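Leave the cell alone for 30 minutes

Most of the arguments I have had at work over the past year have been about maintenance intervals. Ours is a small two-arm cell, the one we call Ashour, and the job it does is easy to describe. It handles remote controls and batteries. One arm holds, the other arm works. People who visit from the Flatesport office ask about the software first. I think they should ask who looks after the grippers and how often.

My view is that a cell like this should be checked by hand at the start of every shift, by the person who is going to run it, and that the check should take a full 30 minutes. The current rule says every 300 cycles, done by whoever is free. I have worked under both rules and I think the second one is a mistake.

A cycle count tells you how much the machine has moved. It does not tell you that a cable clip has slid along the link, or that a mounting bolt wants another quarter turn. Last January we lost most of a morning to a camera bracket that had shifted a hair. The counter stood at 35. By the rule, the cell was fresh.
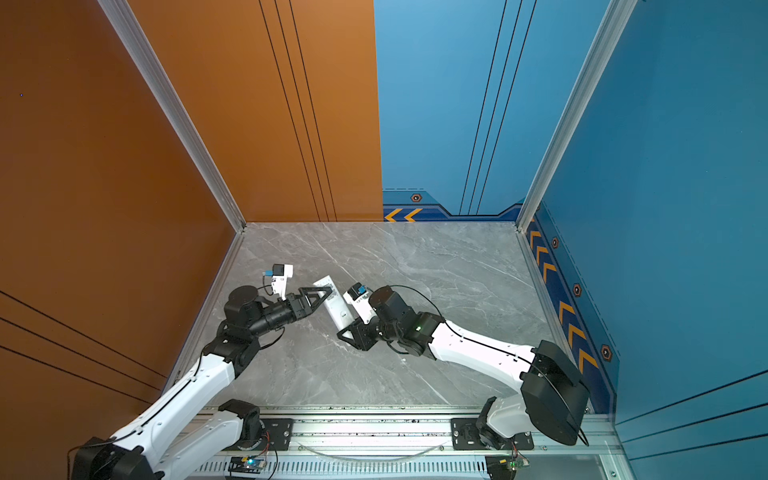
The two-arm jobs are where small faults show up. If a single arm is slightly off, it misses the part and you know about it. With two arms, one can be off and the other will make up for it for a while, because the part gives a little in the jaws. You get a run that passes and a gripper finger that wears on one side. By the time the log shows anything you are changing the finger and redoing the calibration as well.

So my list is short. Push each joint by hand with the power off and feel for play. Follow every cable from the base to the wrist with your fingers and make sure it can still loop freely. Check the bolts on the mounting plates. Wipe the camera lenses. Look at the finger ribs under a lamp. Then power up and run the slow test with one part, and stay there for it.

I would add the walls and the floor to that, though I know some people find this fussy. The cameras see the panels all day long. A smear on the orange side was enough to upset one of our models and it took us two days to find.

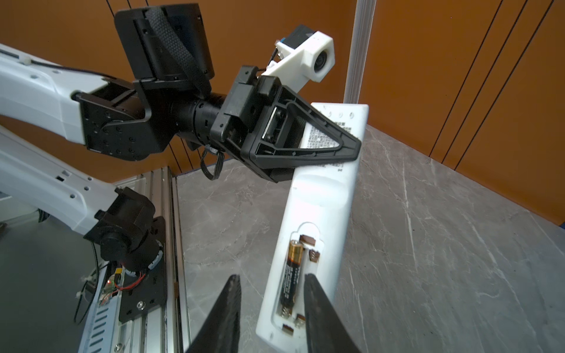 The author is a cell technician at Wito and has worked on the Tritoder line since it opened.

The case against me is time. Thirty minutes a shift adds up, and the planners have a sheet that says so. By their figures the cell could do 313 more cycles a month if we dropped the hand check altogether. I don't dispute the sum. I do think it leaves out the mornings like the one in January, which get booked under "other" and never reach the sheet.

There is a second objection, which I take more seriously. Hand checks depend on the person. Somebody tired will tick the box – I have done it myself. A counter at least gets tired of nothing. My answer is to keep the counter as well, for grease and belts and the things that do wear with movement, and to have the person who did the check be the one who runs the shift. If you skipped the cable, you are the one standing there when it snags.

Battery work in particular rewards this. The cells go in against a spring, and the approach angle matters more than the force. A wrist with a bit of slack will still look fine in the open air and then push a battery in crooked. You can feel that slack in your hand well before it turns up in a position error.

I have asked for a three-month trial on our cell only, with the old rule kept on the others for comparison. The forms for it are with the line manager.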